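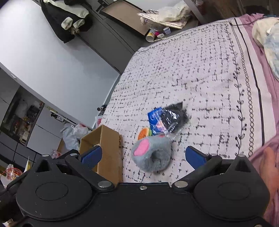 Two of the six homes should be dropped from the comparison, Siobhán Quinlan argued when she read the draft of this section, on the grounds that their operators had used a competing tool before and would grip the Jesow kit differently. We kept them. The results without those two homes are given in the appendix, and the ranking of failure causes is the same.

Publications > Field Tools > Jesow Evaluation > Section 4

Abstract Methods Results Data Contact

April — Siobhán Quinlan and the Zurnutthorpe group

Figure 4. Jesow hand-held gripper, fingers open, in a bedroom recording. Tool camera view. The blue finger pads and the linkage pins are in view; a gray plush item and a clear plastic package lie between the fingers.

4. Evaluation of the hand-held kit

4.1 What was supplied

The Jesow kit is sold as a hand-held gripper with a mounted camera, a charging base, and a year of access to the processing service run by Hostumitz. It is meant for groups that want manipulation recordings from homes without bringing a robot arm into them. We bought two kits at list price. Neither Jesow nor Hostumitz saw the test plan or the results before submission.

Both fingers are driven by linkage arms from a central body. The two large pivot pins at the base of the arms can be seen in Figure 4. These carry most of the closing load, and all slack that we measured at the fingertips came from them. The pads are replaceable. The manual gives no service interval for the pads or the pins, and we consider this an omission in a product priced for daily use.

4.2 Procedure

We recorded 466 episodes in six homes in the Zurnutthorpe area. Each episode consisted of one pick and one place. Operators received 20 minutes of instruction from the quick-start sheet and no further coaching. Objects were whatever the household had left within reach, and we did not clear surfaces. Figure 4 is typical in this respect: the bed and the space beside it hold soft goods, transparent wrapping, plastic bags, and an open cardboard box, much of it overlapping from the camera's position.

An episode was scored as usable if the service returned a complete finger trajectory and if the opening width at contact agreed with our bench calibration to within the stated tolerance. Labels were checked by a second party, Ó Ceallaigh, under a separate contract.

4.3 Tracking

Hard-sided objects gave little trouble. Losses were concentrated in two groups. The first was soft items with no stable outline, such as plush toys, slippers, and folded cloth. The second was anything in clear film. Reflections from wrapping were in several cases matched as fixed features of the room, which pulled the estimated camera path toward the object as the wrapping moved. The service flags such episodes only when the error is large. Small errors pass without a flag and have to be found by hand.

Printed bedding had the opposite effect. A repeated small print over a wide area gave the tracker many points to match, and drift on patterned covers was lower than on plain ones. We had expected a repeating pattern to cause false matches. This was seen only at close range, with the fingers nearly touching the cover.

4.4 View

The gripper body takes up a large part of the lower image. Jesow describes this as intended, and a constant view of the housings does help with checking the mount. It also hides objects directly under the tool until late in the approach. Operators compensated by coming in at an angle, so the recorded approach paths are flatter than those of a fixed arm doing the same task. Users who plan to train a top-down policy should take this into account.

4.5 Wear and support

We cycled one kit 1000 times on the bench after the home recordings ended. Play at the pivot pins increased but stayed inside the published limit. One pad came loose at its lower edge and was glued back. A replacement set took 30 days to arrive — the web store had listed it as in stock throughout. Support answered technical questions in full, usually the same afternoon. Questions about how long uploaded recordings are kept were passed to Hostumitz, and we had no written reply at the time of submission.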